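Tyre pressure sensors: what we have learned since June

Members' newsletter, Wuvcombe and Trollham Motor Club
28 August 2022

In June we asked members to write in with their experiences of tyre pressure warning lights. The response was larger than expected and a good deal of it was annoyed. Siwan Skyrme has read all 92 letters and emails and put together the notes that follow, with help from Alun Kneath on the workshop side.

Most of the trouble comes down to which kind of system the car has. There are two in common use, usually called direct and indirect, and the handbook does not always make it plain which one you have bought.

A direct system has a small battery-powered sensor inside each wheel, normally fixed to the back of the valve. It measures the pressure of the air and sends the reading by radio to a receiver in the car. If your dashboard can show you a separate figure for each tyre, this is almost certainly what you have.

An indirect system has no pressure sensor at all. It uses the wheel speed sensors already fitted for the anti-lock brakes. A soft tyre has a slightly smaller rolling radius, so it turns a little faster than the others, and the car compares the four and puts the light on when one of them is out of step. It is cheap and there is nothing in the wheel to break, but it only knows what you have told it. After pumping up the tyres you have to reset it, either with a button or through a menu. Several members had never done this. One had been driving with the light on since she bought the car, and the tyres were fine.

The weakness of the indirect type is slow, even loss. If all four tyres go down together over a winter, the simpler versions may see no difference between them and stay silent. Alun's advice is to treat the light as a warning of a puncture and to go on using a gauge once a month, and before any long run with a full boot.

Cold mornings

A third of the letters mentioned a light that comes on at the first frost and goes off again after a few miles. This is usually not a fault. Air pressure falls as the temperature drops, by one psi or so for every five or six degrees Celsius. A tyre set on a warm afternoon may be near the bottom of its range by the time the weather turns, and then warms up on the road and climbs back over the line. Set the pressures again, first thing, with the car standing where it has been all night. The figures in the handbook or on the door pillar are for cold tyres. Do not let air out of a warm tyre to match them.

Batteries

The battery in a direct sensor is sealed in and on most types cannot be changed by itself. When it goes, the sensor goes. Makers tend to talk of five to ten years, and members' reports fit with that. The usual sign is a light that flashes for a minute or so when you start the engine and then stays on, which on many cars means a fault in the system and not a soft tyre. Check the handbook, as the pattern differs.

Siwan had the first of hers fail at the start of the summer. She replaced that one only, had a second go within weeks, and paid for fitting twice – the tyre has to come off the rim each time. If the tyres are nearly due and the sensors are original, it makes sense to ask for a price for all four to be done together.

Ask as well about service kits. Each time a tyre is changed on a wheel with a direct sensor, the seal, nut and valve core ought to be renewed. The parts are inexpensive. Alun has seen alloy valve stems so badly corroded that they snapped when the cap was undone, and in every case the kit had been skipped at the last change.

Spare wheels and winter wheels

Full-size spares may or may not carry a sensor. Space-savers generally do not, so expect the light to stay on while one is fitted. If you keep a second set of wheels for winter you will need sensors in those too, and the car may have to be taught the new ones. Some cars learn by themselves after a short drive. Others need a tool. The club owns one, a Kinnear, which is kept at the Trollham workshop and can be borrowed for the evening against a deposit. It will not read every sensor. The Cumeck replacements that a few members have fitted must be programmed before they go in the wheel, so please ask Alun before you order.

The MOT

Cars first used on or after 1 January 2012 can fail on this. If the warning lamp shows that the system is faulty or not working, it is a major defect. On older cars it is not part of the test. Taking the bulb out, as one correspondent suggested, is not recommended.

Sealants

Opinion was divided on puncture foam. Some products are sold as safe for sensors and some say nothing on the matter. The foam can block the small hole through which the sensor takes its reading, and a few members were told they needed a new one after using it. Wiping the sensor clean when the tyre is off sometimes brings it back. Tell the fitter that foam has been used before he breaks the bead, for his sake as much as yours.

The longest letter came from a member whose direct sensors are still working on a car he has had from new. He checks the tyres with a hand gauge every 1,000 miles regardless and has never seen the light come on, apart from the test when he turns the key.

Further letters on this are welcome at the usual address. The next subject is headlamp aim, and Alun would like to hear from anybody who has had an advisory for it.

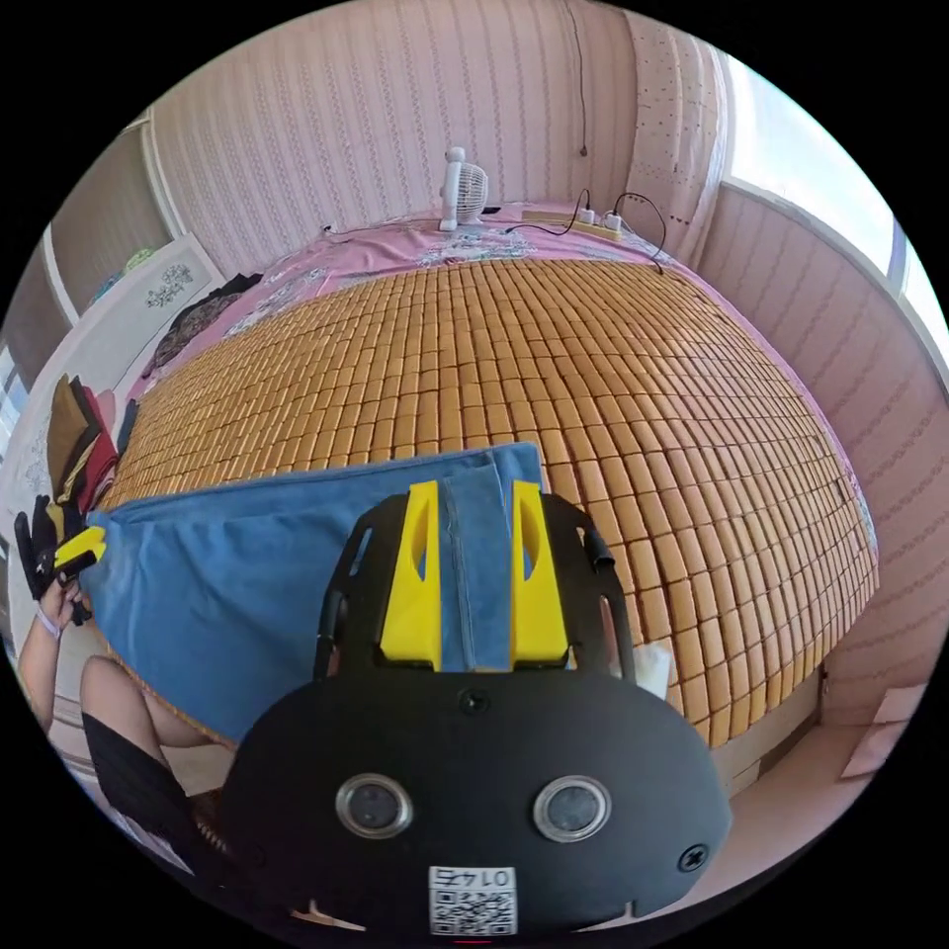

Do I need to reset the system after swapping the front and rear tyres?

With an indirect system, always: set the cold pressures first and then press the reset. With a direct system it depends on the car. Some work out the new positions by themselves, and others will show the readings against the wrong wheels until they have been taught again.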